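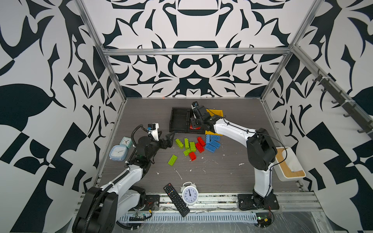
Reading time: 4 min

Pearce Institute extends evening study to Lisham and lowers fees for part-time students

DRALUDSTEAD, 1 Oct 2021 — The Pearce Institute has confirmed that its evening study program, offered until now only at the main site in Draludstead, will also be available at Lisham from the start of the spring term. Fees for part-time students on the program will be reduced at both sites from the same date.

The decision was approved by the Institute's governing board at its fall meeting. It follows a review of part-time study carried out over the summer and completed in August. The review drew on a survey of current and former students, to which 3,618 people replied. Among those who had left a course before finishing it, travel time and the timing of classes were the reasons given most often. Cost came next, well ahead of course difficulty.

Under the new arrangements, evening students will pay 60 percent of the standard daytime fee for each course unit. Payment may be made in full at enrollment or spread over the term. Students who have already paid for units beginning in the spring will receive a credit on their account and do not need to apply for it.

The Lisham program will open with courses in bookkeeping, business writing, applied mathematics, and building services. Introductory Spanish and a preparatory course for students returning to formal study will be added in the following term, subject to enrollment. All courses will carry the same credit as their daytime equivalents and will be assessed in the same way.
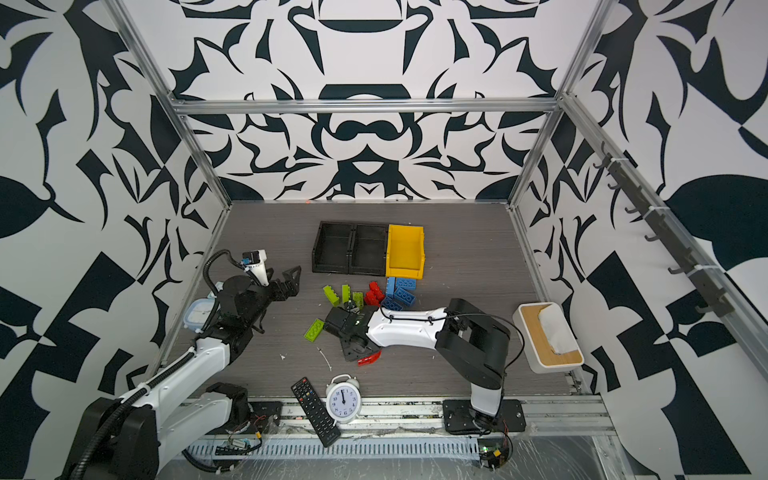 Classes will be held between 6:15 and 9:00 in the evening. The review considered an earlier start but found that a large share of working students could not reach either site in time. The later start applies to both sites, and current students in Draludstead will therefore see a small change to their schedule. Revised timetables will be sent out before enrollment opens.

The Lisham library will stay open until the end of the last class on teaching evenings. Student services, including advising and the fees desk, will be staffed on the same evenings for the first half of the term and by appointment after that. Students at Lisham may borrow from the Draludstead collection in the usual way — items requested by noon will be ready for pickup at the Lisham desk on the next working day.

Kirsty Hebden, Director of Part-Time Study, said the Institute had for many years asked evening students to fit themselves to a timetable drawn up for other people.

"Our part-time students told us very plainly what was getting in their way," she said. "A student who finishes work at half past five in Lisham has had to choose between a long bus ride and giving up the course. Many of them gave up the course. We expect the new site and the new hours to change that, and we will publish the figures at the end of the year so that others can judge."

The Institute will also offer 61 bursaries in the first year of the expanded program. Each bursary covers the full fee for up to four course units and includes an allowance for books. The bursaries are paid for by a gift from Dandis, which has its head office in Draludstead. Dandis will take no part in the selection of students, and recipients will have no obligation to the company during or after their studies. 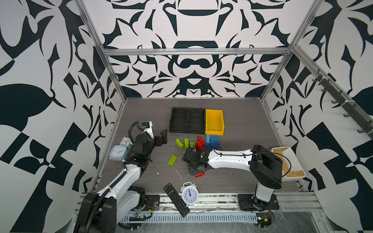 Bursaries are open to any adult living in the Draludstead or Lisham districts who does not already hold a degree. Preference will be given to applicants who left an earlier course unfinished and to those with caring duties at home. Applicants will be asked for a short written statement and for proof of address. No entrance test is required, although students applying for applied mathematics may be invited to a placement session so that they can join the right group.

Applications will be read by two members of the teaching staff working separately. Where they disagree, the application will be passed to a third reader. All applicants will be told the result in writing before the enrollment deadline, and those who are not successful may apply again in a later term without penalty. Statements already on file may be used again or replaced.

Teaching at Lisham will be provided by existing Pearce staff together with a number of new part-time instructors. Posts in bookkeeping and building services have been advertised and remain open. Instructors working evenings will receive the same hourly rate at both sites, with travel between sites paid where a member of staff teaches at more than one. The staff association was consulted during the review and has accepted the terms for an initial period of two years.

Parking at the Lisham site is limited. Students who are able to do so are asked to use public transportation or to share rides, and the Institute is in discussion with the district about a later bus on teaching evenings. No agreement has been reached at the time of writing. Accessible parking spaces may be reserved through student services.

The review also looked at whether evening courses should be offered entirely online. A majority of those who answered the question preferred to attend in person, though many asked for recorded lectures to help them catch up after an absence. Recordings will be made available for bookkeeping and business writing in the first term. The Institute will decide on the remaining courses once instructors and students have had a chance to comment.
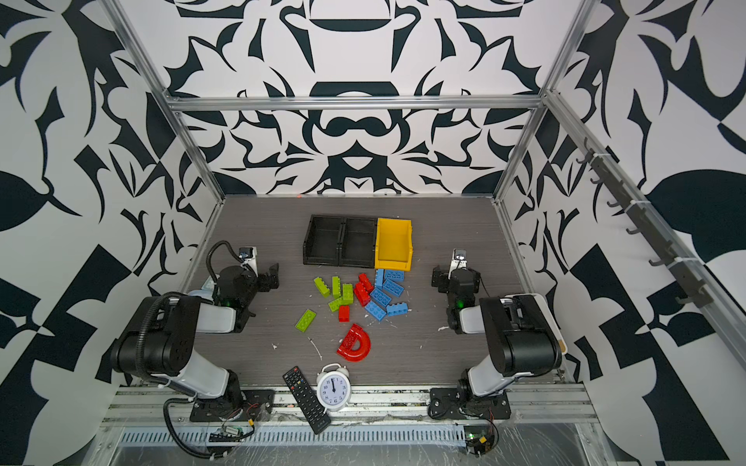

Glenys Pilkington welcomed the lower fees but asked that the Institute look again at the length of the evening session. Speaking at the open meeting that followed the board's decision, she said that close to three hours of class after a full day of work was a great deal to ask, and that a proper break should be written into the timetable and not left to each instructor. She added that the preparatory course ought to be offered in the first term, "when the people who need it will be deciding whether to come back at all."

The Institute has agreed to consider both points before the timetable is issued. A break of 15 minutes is already customary in most evening courses in Draludstead.

Enrollment forms and bursary applications may be collected from the student services desk at either site or requested by mail. Questions about credits for fees already paid should be directed to the fees desk in Draludstead.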